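Home | Features | Labs | Standards | Subscribe

THE RULEBOOK FOR SOFT THINGS

Trillside's handling rules run to 4 pages. Rule one — clear the table, leave only the stand and the item. 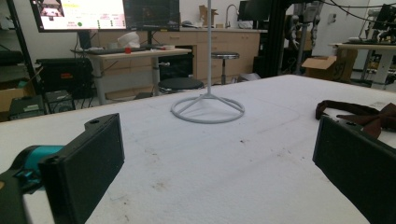 Two hands, one pace

Grippers level, jaws open before you reach. No snatching. Bow ties get thier own paragraph.
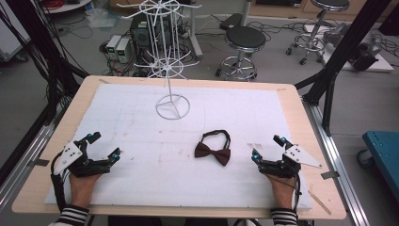 Maite Montoya thinks the pace rule is too strict, and that slow hands teach slow robots. Fair point. It stays till May.

Then the pads. Check both before every run, log it. 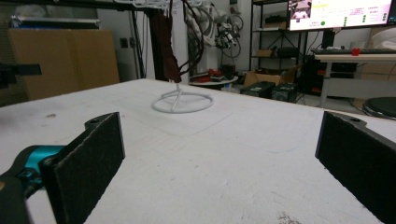 Skip the log and the run is void. All 430 so far have one, mostly legible.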